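How to descale a kettle and keep it that way

Last updated February

Hard water round here. Very hard. If yours is the same you'll know the look, white crust on the bottom, flakes in the tea, kettle roaring like a train before it's even warm. Quick guide below, written fast between other jobs, so forgive the spelling.

What you need

White vinegar or citric acid. One or the other, don't mix. An old toothbrush. A jug. A cloth you don't care about. Time, mostly time you're doing something else.

Vinegar is cheap and you've probably got some. Smells awful when it's hot. Citric acid comes as a powder, no smell to speak of, keeps for ages in a jar with the lid on. I switched two years ago and wouldn't go back. Malt vinegar works in a pinch but it'll stain pale plastic and your kitchen will smell like the chip shop till bedtime.

Lemon juice, people always ask. Yes it works. No it's not worth it, you need loads.

Before you start

Unplug it. Take it off the base. Empty it, tip any loose flakes into the bin and not down the sink. Have a look at the spout filter, most of them lift or slide out. Mine is a Vemska and the filter pulls straight up. My mum's old Brolum had one held in with a tiny clip that snapped the first time anybody touched it, so go gently. If you've got the booklet, read the booklet. Some makers don't want vinegar anywhere near the element.

Method one: citric acid

Fill the kettle halfway with cold water. Boil. Switch off at the wall. Then add two tablespoons of powder, slowly, a bit at a time. It fizzes up and if you chuck it all in it'll come over the top. Lid open, face back, don't breathe it in.

Leave it. Fifteen minutes for a light crust, half an hour for a thick one. Go and do something. I usually do the hoovering, or pretend to.

Pour away down the sink, hot tap running. Rinse. Look inside. Should be shiny or near enough. If there's patches left, do it again with a bit less powder, dont go at it with a knife or a scourer. Toothbrush only.

Method two: vinegar

Half vinegar, half water, enough to cover the crust. Don't boil it if you can help it. Cold soak overnight does the job just as well and the house doesn't stink. In the morning pour it out and rinse, rinse, rinse. Stick a note on it so no one makes a brew at six in the morning. Learnt that one the hard way. Natanael Paiva, if you're reading, sorry about the coffee.

The filter

Small bowl, warm water, teaspoon of citric acid. Drop it in for 27 minutes while the kettle does its thing. I know that's a silly number, it's how long my radio programme lasts. Anything near half an hour will do. Then toothbrush, both sides, rinse under the tap.

Pans and other things

Same trick does for anything you boil water in. Pasta pots, egg pans, the lot. You get that chalky ring at the waterline. Bit of warm water and a spoon of powder in the bottom, leave it, wipe round. Colanders too, if the holes are furring up, just sit them in the washing up bowl with some of the solution. Not on bare cast iron and not on aluminium, it'll go dull and pitted. Check any special coating first.
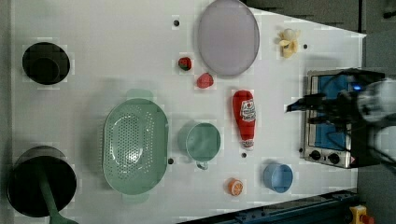
Edivaldo Pimentel wrote in to say that he does his pans first and the kettle last, and reuses the same batch of citric acid for the filter, and that a full jar of powder lasts him nearly a year that way. He also reckons warm works better than hot for pans. Fair enough on the warm. I'd still mix fresh for the kettle, mind, as you're drinking out of it.

Rinsing

Don't skimp. Fill to the max line, boil, throw away. Then again. Then smell it. If it smells of anything, once more. With vinegar I end up doing this four times, with citric acid two is usually plenty. Wipe the outside and the base with a damp cloth, base unplugged obviously. Dry underneath before it goes back on.

Keeping it clear

Empty it at night. That's the big one. Water sat in the kettle all day is what builds the crust. Only boil what you need, saves on the bill as well.

Filter jug helps if you remember to change the cartridge. Mine says every 28 days. I go longer. Tea tastes alright still.

How often to descale depends on your water. Hard area, once a month. Soft area, couple of times a year, maybe less. If you can see white on the bottom it's time. Leave it too long and it turns into a proper job with three or four rounds, and the thick stuff comes off in plates and blocks the spout.

If it still won't shift

Do it twice in one day with fresh solution each time. Still there? Leave the second lot in overnight, cold, unplugged. Brown marks are often rust or tea, not limescale, and acid may only fade them. Any actual rust round the element, or if it's leaking at the seam, stop using it. New kettle.

Coffee machines are a differnt thing, pipes and pumps and so on, use whatever the maker tells you. Will do a separate page on that when I get a minute. Irons as well.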